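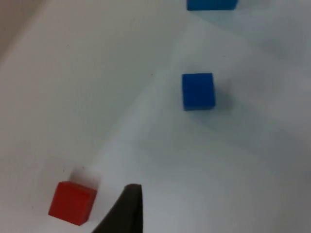

Wrist cam view, red block and the two blues on the white table.

Filed under: Student Builds > Arms & Grippers
Print this thread | E-mail this thread

Sorting task: grabs the blue ones fine, keeps missing the red

dpenner_shop
20 June 2026
Hi everybody, Dwight here, I help out with the after-school robotics club at Skutley and I've been reading this board for a good long while without ever posting, so please be kind! Our kids are building a sorting demo for the Ratow showcase in August. The arm is supposed to find the wooden cubes on the table, pick them up and put the reds in one tray and the blues in another. I put a view from the wrist camera at the top so you can see what the arm sees when it's down low.

The trouble is the red. On the blues we do very nicely, but on the red the finger comes down too close beside the block, and then half the time it nudges it when the gripper closes. The students are split between "the color threshold is bad" and "the calibration is bad," and I've promised not to pick a side until I've heard from people who know more than I do.

nabila_s
Welcome, Dwight! I coached a team through nearly this same task two seasons ago and I still have a soft spot for it. My vote is color, or really lighting. Look at the table in your picture. The left side is creamy and the right side is much bluer and grayer, and next to the red block there's a pinkish patch on the white. If your threshold is at all generous, that pink gets counted as block, the blob grows upward, and the center you calculate isn't the center of the cube anymore. We lost a whole month to that. Have the kids save the mask and look at it before they touch another thing.

yurii_rom
I'd respectfully go the other way. The far blue has a glow under it too, and Dwight says the blues work. To me the more interesting thing is that the red is soft and the middle blue is nice and crisp. The red is right down by the finger, so it's probably nearer than the lens likes. If you are taking your final position from a picture that close, you're measuring a blurry edge at the worst possible moment. Take the position from higher up, trust it, and go down blind. Also please redo the hand-eye calibration, everyone always thinks theirs is fine :)

nabila_s
Going down blind with a student-built arm, Yurii? With the backlash in those joints? I'd want the camera looking for as long as it can.

yurii_rom
Fair, depends on the arm. Dwight, what are you running?

dpenner_shop
It's the Kollmont kit, the small one, with fingers the students printed themselves after the originals got stepped on (long story, and I was the one who stepped on them). There's some play in the wrist, about 3 mm when you wiggle it by hand. The lights are whatever is in the ceiling, and the arm does throw shadows all over the place as it moves.

othmane.r
3 mm of play would worry me before color or calibration did. Try this with no vision at all: tape down an X, send the arm to it over and over, always coming in from the same side, and mark where the fingertip lands. Then come in from the other side. If you get two separate clusters of marks, you have your answer and it didn't cost you anything but tape. My students grumbled about doing it and then made a poster out of the marks.

loubna_e
Jumping in as a parent who somehow became an assistant coach. I agree with Othmane about the tape, but do Nabila's mask check the same afternoon, it's quick. We also put a cheap diffused lamp on each side of the table and our kids could finally stop retuning every time a cloud went by. And swap the colors! Put a blue where the red was. If the blue gets missed there too, you can quit arguing about thresholds.

nabila_s
Oh, the swap is a lovely idea, do that one first.

yurii_rom
Agreed on the swap. I still say blur.

dpenner_shop
You are all very generous, thank you. I read the whole thread out loud at club and we did the swap right then. Blue in the near spot: missed, and off to the same side as before. So the threshold crowd has gone a bit quiet, though Fawzy, our programmer, points out (correctly, I think) that it doesn't rule out the shadows. We ran out of time for the tape test. Lamps are on order and I'm going to have a look at that wrist joint over the weekend. Othmane, how far apart were your two clusters, if you remember?

othmane.r
Far enough to see from across the room before we shimmed it. After the shim, maybe the width of a pencil line. I'll dig out the drawing for the shim and post it in the parts section tonight, it should be close to right for a Kollmont.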